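Search minutes and notices Go

Drirnley Shared Kitchen – Minutes, Tuesday, November 11, 2025

Present: Gerasimos Raptis (chair), Shamim Lashari, the two from the print shop, Unit 4, both of Unit 7 (one had to leave before the vote), and me on the laptop. Apologies from Unit 2.

I'm taking these down because I made the mistake of sitting nearest the outlet. If I got your words wrong, email me before the next one and I'll fix them. We started ten minutes late while people found chairs.

1. Last meeting's minutes

Accepted, with one correction. I had written that Unit 4 wanted the fridge shelves labeled. Unit 4 wanted the fridge shelves left alone and it was Unit 7 who wanted labels. Sorry, Unit 4! Labels are still undecided and we agreed to leave them until we have a working dishwasher, one fight at a time.

2. The dishwasher

This took up most of the evening. For anyone who missed September, the Jarman has been repaired again. The repair was for the door latch and the invoice came to $290, paid out of the kitchen fund. Nine days later it stopped draining. Gerasimos got it going by pulling out the filter and poking around with a chopstick, and it now finishes a cycle if you cancel the dry stage and start it over. I tried this myself last week and it does work, but I had to stand there for it, and I could have washed the mugs by hand in the time.

Shamim said she doesn't want to put another dollar into it. The print shop said they felt the same but wanted it written down that the Jarman was a good machine for its first few years, so I'm writing it down. The bottom rack was excellent. The top rack never got the insides of tall glasses clean, in my opinion, and Unit 4 backed me up on that.
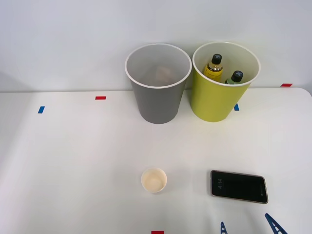 Gray and yellow-green, side by side at the back of the table.

Gerasimos asked if anyone was in favor of a third repair. No hands. So we're replacing it, and the question was with what.

Shamim had printed out two choices for us:

The Fusura is the cheaper one at $548. It's a regular household machine, it fits the gap under the counter, and it would go in on the plumbing we have. The quick wash is a little under an hour. The racks looked flimsy to me in the photos (thin wire, plastic clips) and the warranty doesn't cover shared or business use, which Shamim found in the small print after two calls to the store.

The Skarnia is $1,285. It's built for small workplaces, has a 12 minute rinse-and-wash program, and the warranty does cover a kitchen like ours. It's also an inch wider than the Jarman, so the end panel has to come off. It wants its own brand of detergent for the short program, or at least the salesperson said so. The print shop called that a racket. I've seen the same thing said about plenty of machines that ran fine on store powder, so I'd want to read the manual before we believe it.

Unit 7 asked about noise, since they share the wall. Shamim heard the Skarnia running in the showroom and said it was louder than she expected on the short program, a sort of steady whoosh, and pretty quiet on the long one. She couldn't hear the Fusura because the display model wasn't hooked up to water. Unit 7 said a whoosh was fine, it was the grinding they couldn't take.

We went back and forth for a good while. My own view, for what it's worth, is that we keep buying home appliances for a kitchen that gets hammered from eight in the morning on, and then we act surprised. The toaster went the same way. I said I'd go for the Skarnia. The Unit 4 view was that we could buy the Fusura, run it into the ground, buy another one, and still come out ahead. Hard to argue with the math, but it leaves out the days without a dishwasher and the repair calls, and I've personally washed enough of other people's lunch boxes this fall.

Gerasimos took the vote. The Skarnia won, with Unit 4 against and Unit 7 down to one vote by then. Unit 4 asked for their objection to be recorded and it hereby is.

To do: Shamim to ask the store if they'll haul the old one away and what that adds. Gerasimos to take the end panel off and measure the gap again, properly this time, with the baseboard out.

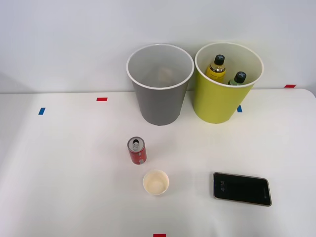

3. Loading and unloading

We all agreed the new machine won't fix the real problem, and that's the clean load that sits there until noon while dirty mugs pile up in the sink. I've done it too. You open the door, see it's clean, close it again and hope no one was watching.

Suggestions were a rota (groans), a magnet that says clean on one side and dirty on the other (we had one, it fell behind the fridge), and a rule that whoever makes the first pot of coffee also unloads. I liked the last one until the print shop pointed out that they're always first in and they drink tea. Back to the magnet, then. Unit 4 has a strong one and will bring it in.

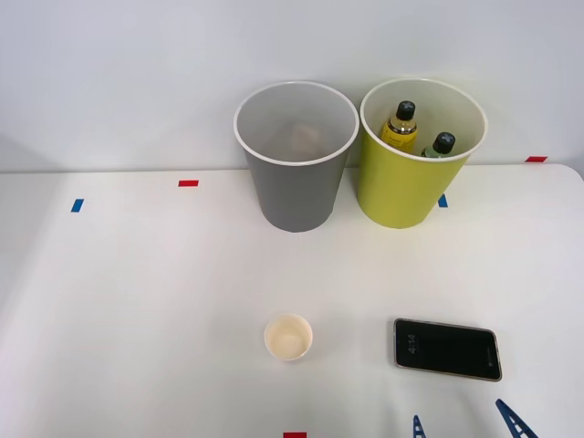

The other thing I raised was scraping. The filter on the Jarman was full of rice when Gerasimos pulled it, and I mean packed. Whatever machine we own, rice has to go in the trash first. Shamim offered to tape up a short notice over the sink. We also agreed no knives with wooden handles and no travel mugs with the lids on, as they come out full of gray water and somebody always pulls them out sideways. My socks can confirm.

The question of who cleans the filter came up and we settled on the first Monday of the month, units taking turns in order. Unit 2 goes first as they weren't here to object.

4. The kettle

Quick one. The lid on the kettle no longer stays up by itself. Gerasimos thinks the spring is gone. It pours fine and boils fast, so we're keeping it. Unit 7 asked for it to be descaled and I said I'd do it with vinegar on a Friday after everyone has left, on account of the smell.

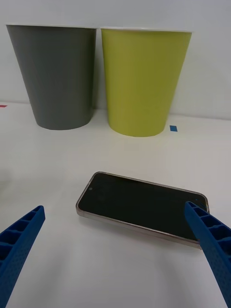
The same two colors again, with a black phone lying flat in front.

5. Anything else

The print shop asked if the dish towels could be taken home and washed more often. Yes, and thank you for volunteering, said Shamim, and there was laughter, but they did take a bag home with them.

Unit 4 asked where the big colander went. If you have it, please put it back on the hook, no questions asked.

I asked if we could start on time next meeting. Everyone said yes – we'll see.

6. Next meeting

Same room, after the new machine has been in for a couple of weeks so we have something to complain about. Gerasimos will send the date around once the store gives us a delivery slot. Until then, cancel the dry stage and start it over, and don't lean on the door.

Contact the kitchen group | Copyright Drirnley Shared Kitchen | Back to top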